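Unit 3. Sorting small objects: prepare the surface and the container
Course handout, Household Organization, Gerkirton evening program, room 713

In this unit we practice to put small things away so that another person can find them again. Please read the handout before the class and bring your notes from Unit 2.

First you choose one container and one surface. The container should be empty when you start. A light color is good for small items, and a smooth floor inside makes it easy to wipe. Give every object its own free space on the table before you decide where it belongs.
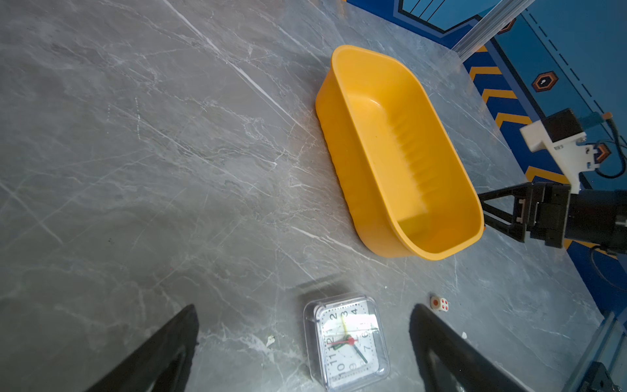
Page last changed: January, version 11

Words for this unit: tub, tray, rim, rib, sloped side. The rim is the upper edge of a container. Ribs are the raised lines in a wall, as in the yellow tub. In the Kozan textbook the word "tray" is used for all low containers, and in the Tullau workbook you will find both words. In your homework you may use either one, but please keep the same word until the end.

A clock needs a little more care than other small items. Lay it where it cannot slide, with the face up, and do not put heavy objects on it. Very small things, for example a die, are easily lost under bigger ones, so we put them in last. 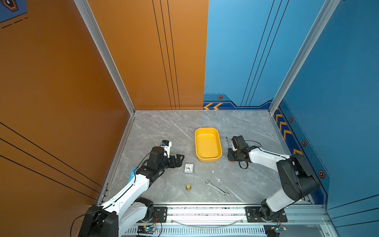 Fig. 2. Empty yellow tray, with the alarm clock and the die still outside.

Homework: choose one drawer at home and write a list of its contents (maximum 23 items). Mark which ones you would keep together. The exercise on page 11 of the workbook is optional.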